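Unit 4: Table Linen, Second Session

Course notes for Room Care and Table Service, Stirnaveck Training Kitchen

These notes go with the practical hour. Please read them before you come, and bring them with you, as we will write in the margins.

## What we covered last time

In the first session we spoke about fibres. Cotton and linen absorb water quickly and can be ironed very hot. Polyester dries fast but keeps the smell of frying. Coated cloths (vinyl, or cotton with a thin plastic layer) are wiped and not washed. If you missed that session, the main points are on the Hendonine sheet in the course folder, page 4.

One correction. I said that all patterned cloths have a right side and a wrong side. Some woven patterns look good from both sides, so you must check the hem to know which side is up.

## Laying a cloth

The most common mistake is to throw the cloth over the table and then pull it from one corner until it looks right. Pulling at one corner stretches the fabric on the diagonal, and after this the edge will never hang evenly. Work in this order:

1. Wipe the table and let it dry.
2. Put the folded cloth in the centre and open it lengthwise first.
3. Open it across the width, one side and then the other.
4. Walk once around the table and look at the drop, meaning the part which hangs down below the table edge.
5. Smooth from the centre to the outside with a flat hand.

The drop should be the same on opposite sides. It does not need to be the same on all four sides if the table is long.

## Corners

A corner can hang freely, be folded under, or be held by a clip. For a dining table we let it hang. For a work table or a buffet where people pass close by, we fold it under or clip it, so that it does not catch on a bag or a sleeve.

When you check a table, look at the corners before anything else. A corner which is turned up onto the table is easy to miss from the other side of the room, especially with a pale cloth under a bright ceiling light. The pale colour hides the fold, and you notice it only when you stand near.

With an embossed cloth you can use the pattern to help you. Choose one motif near the edge, for example a flower, and measure from it to the edge of the table on both ends. A large motif is better for this than a small one, and one with a coloured centre is the easiest to find again.

The cloth for our corner exercise is pale blue-white with a faint embossed pattern. Find the big white daisy with the yellow-orange centre, and then look to the right for the corner that is folded up. Write down how you would correct it without moving the rest of the cloth.

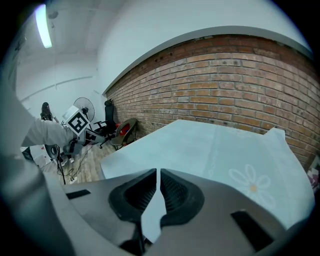 ## Creases and marks

Fold lines from the cupboard are normal and they are not a fault if they are straight and run through the centre. Creases in all directions mean that the cloth was put away warm from the dryer or was pressed under other things.

- **Light creases:** spray a little clean water and smooth with the hand. Wait ten minutes.
- **Hard creases on cotton:** take the cloth off and iron it damp, from the wrong side if the pattern is raised.
- **Creases on coated cloth:** no iron. Lay it flat in a warm room overnight, or roll it on a tube.
- **Wax:** let it become hard, lift it with a blunt knife, then iron between two sheets of plain paper.

Raised patterns become flat if you iron them on the face with a lot of pressure. The flowers will not come back fully, even after washing.

## Homework

Measure one table at home and calculate the cloth for it. Add twice the drop to the length and twice the drop to the width. Bring the numbers in centimetres, written clearly, with a small drawing which shows the hem.

The linen cupboard is open until 5 p.m. for those who want to practise. Please fold the cloths again before you put them back, with the hem to the inside.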